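Control de carga por escalones en un grupo electrógeno diésel con apoyo de baterías

Memoria del proyecto de la asignatura Sistemas Eléctricos Autónomos. Autora: Müzeyyen Ağca. Entregada el 7 de junio de 2018

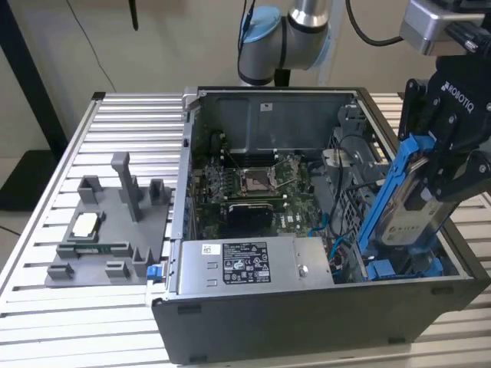

Figura 1. Torre de ordenador abierta sobre un banco de perfiles de aluminio ranurado.

1. Objeto

Se estudia el comportamiento de un grupo diésel pequeño cuando alimenta una carga muy variable y se le añade un banco de baterías en paralelo a través de un inversor-cargador. El caso de partida es la estación de bombeo de Bustau, sin conexión a red, donde el grupo trabaja muchas horas por debajo del 30 % de su potencia nominal. En ese régimen el consumo específico aumenta y se forman depósitos en el escape por combustión incompleta.

El proyecto se limita a la lógica de arranque y parada y al dimensionado del banco. Queda fuera la sincronización con un segundo grupo, que se trató en el trabajo del curso anterior.

2. Datos de partida

La carga se compone de una bomba principal, una bomba auxiliar, el equipo de telemetría y el alumbrado de la caseta. La telemetría y el control consumen 156 W de forma permanente. La bomba auxiliar absorbe 900 W en régimen y la principal 3000 W. La suma es de 4056 W, sin contar el alumbrado, que solo se usa en las visitas de mantenimiento.

El grupo modelado es un Soson monofásico de 6 kW con regulador mecánico de velocidad. Las baterías son de plomo-ácido selladas, conectadas en serie hasta 48 V. El inversor-cargador es de la serie Isia, con potencia suficiente para la bomba auxiliar y la telemetría, pero no para la bomba principal.

3. Lógica de control

El controlador admite tres estados: reposo, grupo en marcha y parada diferida. En reposo, las cargas pequeñas se alimentan desde las baterías. La petición de la bomba principal ordena siempre el arranque del grupo, y la bomba no se conecta hasta que la tensión y la frecuencia llevan diez segundos dentro de márgenes.

El segundo motivo de arranque es el estado de carga del banco. Se fijó el umbral inferior en el 50 % y el superior en el 85 %. Por encima de este último valor la corriente de absorción cae y el grupo vuelve a quedar poco cargado, que es la situación que se quiere evitar. Una vez por semana se permite una carga completa para limitar la sulfatación.

Con la bomba principal en marcha, el cargador ajusta su consigna para que la potencia total del grupo se mantenga cerca del 75 %. La rampa de subida es de 200 W por segundo. Con rampas más rápidas el modelo mostraba caídas de frecuencia que disparaban la protección del inversor – el regulador mecánico es lento y no se dispone de sus parámetros exactos.

4. Simulación

El modelo se programó con un paso de integración de un segundo para los balances de energía y de diez milisegundos para los transitorios de arranque. Como perfil de carga se utilizó una semana de octubre, tomada de los registros de la estación. Faltaban las lecturas de una noche y se completaron por interpolación con las de la noche anterior.

Se compararon dos casos:

Caso A: grupo en marcha continua, sin baterías.
Caso B: grupo con banco de baterías y control por escalones.

En el caso A el factor de carga medio resultó del 14 %. En el caso B fue del 68 % durante las horas de funcionamiento, con casi 48 horas de motor en toda la semana. La comparación de consumo debe tomarse con cautela: la curva del fabricante no da valores por debajo de un cuarto de carga y ese tramo se extrapoló linealmente.

5. Incidencias

La primera versión del control arrancaba el grupo varias veces seguidas cuando la bomba auxiliar entraba con el banco próximo al umbral. La caída momentánea de tensión se interpretaba como descarga. Se corrigió filtrando la medida y exigiendo que la condición se mantuviera dos minutos.

También hubo que revisar el rendimiento del inversor a baja potencia. Se había supuesto constante e igual al 93 %, valor optimista para 156 W. Se sustituyó por una tabla de cinco puntos.

6. Limitaciones y trabajo pendiente

No se ha modelado la variación de la capacidad con la temperatura ni el envejecimiento del banco. Tampoco se ha incluido el arranque directo de la bomba principal, cuya intensidad de pico condiciona la elección del grupo. Queda pendiente ensayar la lógica con el controlador real – hasta ahora solo se ha ejecutado en simulación – y repetir el cálculo con un perfil de verano, cuando la bomba principal funciona más horas.

Trabajos relacionados
Sincronización de dos grupos monofásicos en isla
Medida de armónicos en la línea de bombeo Meléndez
Estimación del estado de carga en baterías de plomo
Bustau: registros de consumo y tratamiento de datos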